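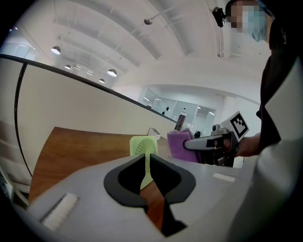
I have spent a good part of my working life writing about tools, mostly the kind you hang on a pegboard, and I have a settled belief that you can't judge one until you have done something boring with it for an hour. Hand-held grippers are no exception, even if they sit at the odd end of the tool family. They are robot hands without the robot, carried by a person, with a camera looking out over the fingers so that whatever the person does can later be used to teach an arm the same job. When I went to Clonham in April to try a few of them side by side, the boring thing was cloth. A piece of soft purple fabric, a bit fuzzy, pinched up next to a pale green fan on a wooden table, is about as humble a test as you could ask for, and it told me more than the spec sheets did.

The workshop at Clonham is a long, bright room with pendant lamps and a lot of glass, and I liked it right away. They had set out three models for me: the Grurov, which is the one everybody in this small world seems to have an opinion about, the Vergara, which costs a good deal more, and the Drolano, which is the newcomer. I was given a table, a pile of household things, and the rest of the day to make a fool of myself.

Let me start with weight, which I had not expected to care about. The Drolano comes in 400 grams lighter than the Vergara, and in the first ten minutes you would swear there was no difference at all. By lunchtime I was bracing my elbow against my ribs every time I picked the Vergara up (my wife tells me I do the same thing with the good saucepan). People who record demonstrations for a living may do the same small task hundreds of times in a shift, and a tired wrist shows up in the footage as a wobble, and then a robot somewhere learns the wobble. The Grurov sits in between, and its handle suited my hand the best of the three, though I have wide palms and a narrower hand might well prefer the Drolano.

Then there are the fingers. I'd gone in thinking of fingertips as an afterthought, a bit of rubber you stick on at the end, and I came home thinking they are most of the story. The Grurov ships with a firm ridged pad that is a joy on anything hard. Pens, a mug handle, the lid of a jar, all of it came up on the first try and stayed put. Give it a thin cotton napkin lying flat on the table, though, and you have to come in low and sort of scoop, and even then I was missing about as often as I was catching. I tried it 60 times with the napkin, keeping a tally on the back of my parking receipt, and missed 22 of them.
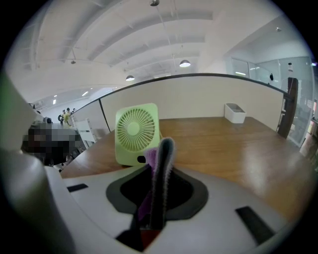 Softer pads change the whole feel of the thing. The fabric gives a little as you close on it, and there's a pleasant moment when you can sense through the handle that you've got hold of one layer and not two. My misses with the napkin dropped to 12 out of the same number of tries, on the same gripper, with the same clumsy writer holding it. The price you pay is at the other end of the scale. A smooth plastic bottle that the ridged pad had held without any fuss began to turn slowly in the soft ones, like a sleepy compass needle, and I never did find a grip that stopped it.

The Vergara's answer is to let you swap fingertips with a quarter turn, and I'll admit I spent far too long just clicking them on and off because it felt so nice. The Drolano uses two tiny screws, and I dropped one of them under a cabinet within the first half hour. (It was still there when I left. Sorry!) If you only ever handle one kind of object, the screws won't bother you, but for mixed work I'd pay extra for the quarter turn without thinking very hard about it.

Cameras next, and I'll try to keep this short, though I can feel myself settling into the chair. All three use a very wide fisheye lens, the sort that bends a straight wall into a rainbow. It looks comical when you first see it on a monitor, and then you notice how much room it leaves you. You can be looking at a fingertip and still have the ceiling lights and the far end of the table in view, which helps the software work out where the hand has traveled. The Vergara has the cleaner picture under bright lamps. A glossy tabletop throws streaks of light around, and on the Grurov those streaks sometimes washed out the very spot I was reaching for. Turning the table a little made a bigger difference than anything I found in the settings menu.

As for price, the Grurov I used was quoted to me at $2,764 with both sets of pads and the carrying case, and I think that's the one I would buy with my own money. I'd want the softer pads on it most days and the ridged ones in my pocket. The Drolano I would happily borrow from a friend for a long afternoon, and the Vergara I would ask for at work and hope that somebody else signed the form.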